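Conference Room Chair Covers

Ataler Office Services, project gallery
Posted Aug 14, 2018

The Alemayehu building has one large meeting room on the second floor, and it gets more use than any other room in the place. The chairs are black mesh office chairs. They hold up well, but the tenants wanted something softer to sit on and warmer to look at, and they asked for covers that could come off for washing. We supplied two pieces per chair: a cover for the back and a cushion cover for the seat. The order was for 20 chairs. The covers were sewn at the Remden workshop and fitted on site by Bereket Admasu and Nneka Uzor.

Most of what follows is about how the covers go on and how to look after them, as those are the questions we get by phone.

The fabric

Brown, with a velvety face and a quilted pattern. We looked at a gray and a dark green as well. Brown was picked to go with the wood-grain table, and it hides coffee better than the gray did.

The trim is a cream braid. It is sewn on by machine and then tacked by hand at the corners. If a corner lifts, tack it down again before the next wash or the whole run will start to come away.

The skirt is a ruffle in the same brown. On the seat piece it hangs over the edge of the cushion. It comes out of the bag flat and bunched and needs a day or so on the chair before it falls straight. Steam helps. An iron does not, and it will leave a shine on the pile.

Fitting the backs

The back cover goes on before the seat cushion. Hold it by the two lower sides with the braid facing you, bring it over the top of the backrest, then pull down evenly. If one side goes down first the quilting will sit crooked and you will have to start over.

Creases from packing are normal at this stage. Work down one side of the table and then the other, and lay each seat piece on the table by its chair so the sets stay together.
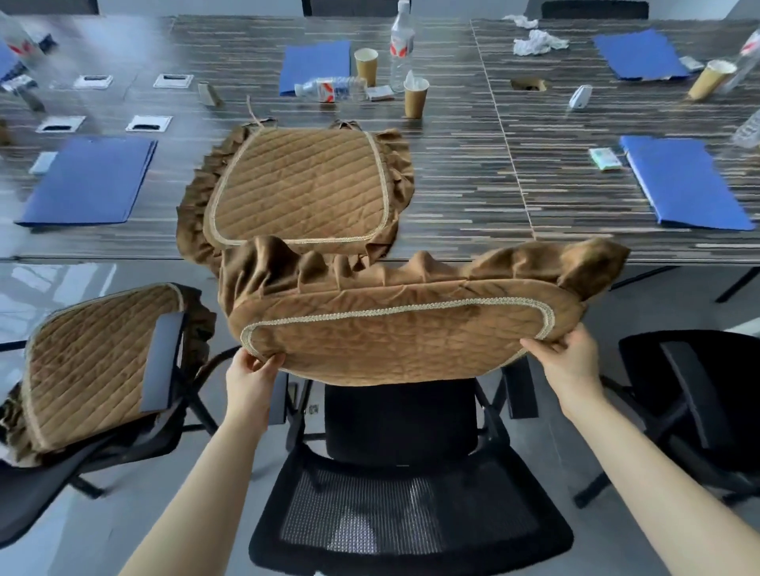
Ifor Parry wrote in to ask whether the backs ride up when people lean on them all day, as the ones in his own office did, and whether a strip of elastic along the bottom would be worth adding.

We did try elastic on a sample. It held the cover down, but it pulled the ruffle in and made the bottom edge look gathered. For a room where people sit for two hours at a time the plain version has been fine. For a desk chair in use all day, we would add the elastic and live with the look.

Fitting the seats

The seat piece lies on top of the chair and is held by tie strings. Pass the strings down behind the seat, cross them once under the frame and finish with a bow. A knot is hard to get out later and people end up cutting it. Spare string is in the bag with the care sheet.

If the chair has a tilt lever, keep the strings clear of it. We had one string caught in a lever at the Okon offices in April and it took 3 of us to free it without tearing the seam.

Around the table

Chairs with ruffled seats take up slightly more room than bare ones. Leave a hand's width between each chair and the table edge when you push them in, so the trim doesn't rub. The glossy floor in this room lets the chairs roll easily, and they do get pushed in hard at the end of a meeting.

Clear the cups before you move any chair with a cover on it. Velvety fabric takes up a spill fast, and blotting with a tissue leaves lint on the pile. Use a damp white cloth and brush the spot once it has dried.

Washing

Cold water, gentle cycle, backs and seats in separate loads. Close the tie strings in a bow first or they will tangle. Hang to dry with the ruffle down. Do not tumble dry. Remedios Lacson at Remden recommends a mesh bag for the seat pieces, and we now pack one with every order.

The covers should be washed together even if only one is stained, as the brown will lighten a little over time and a single fresh one will show.

Ordering the same set

Measure the backrest at its widest point and again at the top. Measure the seat front to back and side to side. Of the chairs in this room, 19 were the same model and one was an older replacement with a narrower back, and that one needed a cover cut separately. Check for odd chairs before you send us your numbers.

Fabric samples can be borrowed for a week. Ask for Tsegereda Zeleke at the Ataler front desk.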